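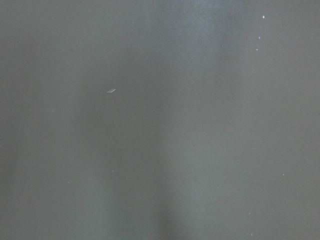 **Drulto 3, wrist camera perception + grasp planning. Review after one November of use.**

Short version: good planner, decent detector, awful defaults. Would buy again. Would budget a week for setup, not the afternoon they promise.

Background. We run a single arm at Vaven, sorting small molded parts off a flat gray panel into trays. Old pipeline was homemade, mostly mine, mostly thresholds. Drulto replaces the whole stack between camera driver and arm controller: segmentation, pose, grasp scoring, motion plan, plus a log viewer. License covers one arm. I tested it on our normal cell in Cáceres, normal lighting, normal dirt.

**Install**

Fine. Packages went on first try. Calibration wizard is the best I've used — it tells you which pose is bad instead of just giving you a worse number at the end. Hand-eye took two passes. Second one stuck.

Config is one giant YAML file. No comments. Some keys are in meters, some in millimeters, no clue which until something moves wrong. Keep the e-stop close the first day.

**Detection**

Mixed, and where most of my time went.

On real parts it's solid. Overlapping, tipped over, half under another one, it mostly copes. Masks are tight, poses are steady frame to frame.

On a bare surface it's jumpy. Go in close, nothing there but matte gray panel, a few pinpoints of dust and one little pale flake, and the stock settings want to call the flake a part. Low confidence, but over the threshold, so the planner gets it. Soft shadow bands are a problem too. With the default background model a broad dark band on plain gray came back as a region, with edges, when there are no hard edges in it at all. It fits a boundary wherever the gradient is steepest and then belives it.

Fix was three changes:

- `min_area` up to 80. Default is 6, which is silly for a close-range camera. Flake gone, specks gone.
- Background model from `static` to `gradient`. Shadow bands mostly stop showing up. Costs a little speed.
- Turn off `auto_gain`. It chases the bright patch on the panel and pushes everything else down with it.

After that, a clean empty result on an empty panel. That should be the out-of-box behavior. "Nothing to pick" is an answer and the software should be able to give it.

One thing still open. Depth on featureless gray is poor up close, full of holes, and the hole filler invents a gentle bump. Doesn't hurt picking for us. Would hurt if you need a real contact height. I use a fixed plane from calibration and skip depth for the last bit of the approach.

**Planning**

The good part. Plans are quick, smooth, repeatable. Grasp scores make sense when you look at why, and you can look at why — each candidate lists what it lost points for. Ran 2654 picks on the tuned settings, and the bad ones were nearly all pose errors on shiny parts. The planner did what it was told.

Replanning mid-move works. Stop is clean. Restart from a stop is less clean: it goes back to the scan pose every time even when it's already looking at the right spot. There's a flag for this in the docs. The flag does nothing in version 3. Reported it, got a ticket, that's all so far.

**Log viewer**

Love it. Scrub through a cycle, see camera view, mask, chosen grasp and arm state on one timeline. This is how I found the flake thing, would of taken days with my old text logs. Wish it exported to something other than its own format. Search is slow on long runs too.

**Docs and support**

Docs are fine for the happy path. Background model options get one line each, no pictures. Support replies the same day if you write in the morning, slower otherwise. They do read the logs you send, which I can't say for the last vendor.

**Versus Flillance**

Tried the Flillance trial on the same cell. Detector is calmer on blank surfaces with no tuning at all. Planner is slower and the paths are odd, lots of wrist flipping. No per-candidate scores, so when it picks something dumb you just shrug. If your parts are big and the table's clean, maybe that one. For small parts and close camera work I'd stay with Drulto and fix the config.

**Gripes, loose**

- GUI forgets the camera exposure after an update. Check it.
- Units. Again. Pick one.
- Warning popups steal focus during jogging. Dangerous-ish.
- Updates reset `min_area` without telling you, so the ghosts come back. Keep your YAML in git.

**Score**

Planner gets top marks. Detector is a pass once tuned, a fail before. Tooling well above what I expected at the price. Renewing the license, and will update this when the restart flag gets fixed.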